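Desk care: mesh pen cups and white tabletops

Empty the cup completely before cleaning. Dust collects in the bottom of wire mesh, where a cloth does not reach. Use a dry paintbrush, one inch wide, from the inside out. Rinse under warm water only if ink has leaked, then stand the cup upside down on a towel overnight. Coated steel mesh rusts at any point where the coating is chipped.

Test each pen on scrap paper before it goes back. Discard any that skip after two lines. Ballpoints can be stored in either direction. Felt tips and gel pens last longer lying flat in a drawer. Cap every pen that has a cap.

White tops show smudges sooner than dark ones. Wipe with a damp microfiber cloth and one drop of dish soap per cup of water, working toward the nearest edge. Dry at once.

A black mesh cup on a white table:

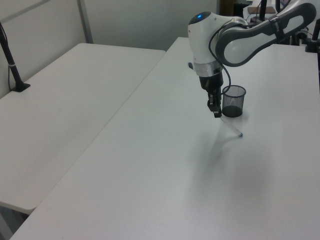
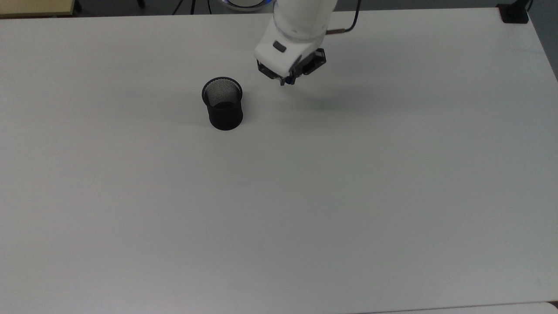
For fresh ballpoint marks, put rubbing alcohol on a cotton swab and dab from the outside of the mark inward. Do not rub. Old marks may need a second pass after ten minutes. Try the alcohol on the underside first, as some painted finishes turn dull.

If the base of the cup leaves gray rings, cut a circle of thin felt slightly smaller than the base and attach it with double-sided tape. Replace the felt when it picks up grit.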